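Dye Room Checklist, with Comments

Filled in July 7, 2018, before the summer yarn classes. The last full check was in April. Items are in the order you come to them walking in from the hall. OK means no action needed. FIX means do it before the room is used. WATCH means look again next time.

1. Outlets and cords
Both outlets by the counter tested with the button and reset: OK
Outlet behind the shelf: FIX
Comment: The test button on this one pushes in but doesn't trip. Taped over for now. Do not plug a cooker in here, even a small one.
Extension cords in use: none. OK
Comment: Please keep it this way. One was found coiled in the drawer in April and has been thrown out.

2. Slow cookers
Large Pranel, oval: OK
Small Pranel, round: WATCH
Comment: Lid knob turns loose after an hour on high. Tighten it when the lid is cool. The crock has a hairline mark on the outside that has not grown since the last check.
Cormier, removable crock: FIX
Comment: The cord is stiff near the plug and shows a split in the outer cover. Pulled from the shelf and tagged. It needs a new cord or a new home in the trash.
All cookers marked DYE ONLY on lid and base: FIX
Comment: The marker has washed off the large Pranel. Paint pen holds up better than laundry marker.

3. Microwave
Rated 300 watts on the low setting, label readable: OK
Door closes flush: OK
Vent clear: FIX
Comment: Paper towels were stacked against the side vent. Moved to the hook.
Used for dye only, sign posted: OK

4. Dyes and acids
All jars labeled with color and date opened: FIX
Comment: Two Finura jars have a color and no date. If the date can't be worked out from the order slips, write "opened before July" and use them up first.
Powders stored below eye level with lids tight: OK
Citric acid in its own bin: OK
Comment: Stock weighed at 357 grams. Reorder when it gets down to what one class uses.
White vinegar kept apart from bleach: OK
Comment: The bleach is now in the hall closet. It should not come back into this room at all.
Drink mix packets: OK
Comment: These are food, but once they are in this room they stay in this room.
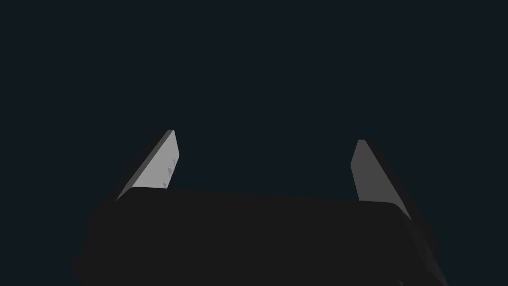 5. Masks and gloves
Dust masks, sealed box: OK
Comment: Wear one whenever a jar of powder is open, and put the lid back on before taking the mask off. Damp newspaper under the jar catches most of what spills.
Gloves, medium: OK
Gloves, large: FIX
Comment: Down to a few pairs. The Prevus ones tear at the thumb when wringing wool. Try the thicker kind.
Heat-proof mitts: WATCH
Comment: One has a thin spot in the palm. Fine for lids, not for lifting a full crock.

6. Sink and drain
Hot water temperature at tap: OK
Strainer in place: OK
Comment: Wool fuzz cleared out. Should be done after every class, and it clearly hasn't been.
Spent baths run clear before they are poured out: WATCH
Comment: Navy and black rarely clear all the way. Leave these to cool overnight with a scrap skein in them.

7. Floor and drying rack
Mat flat with no curled corner: FIX
Rack bolts tight: OK
Drip trays under the whole rack: FIX
Comment: The left end drips past the tray onto the path to the door. Slide the rack over by one tray width.

8. First aid and fire
Extinguisher gauge in the green: OK
Burn gel in date: OK
Eye rinse bottle: FIX
Comment: Seal is broken. Replace the bottle. Do not top it up from the tap.

Still open from April: the fan over the counter hums on low and pulls almost no air. Prop the window when cookers are running until it is repaired.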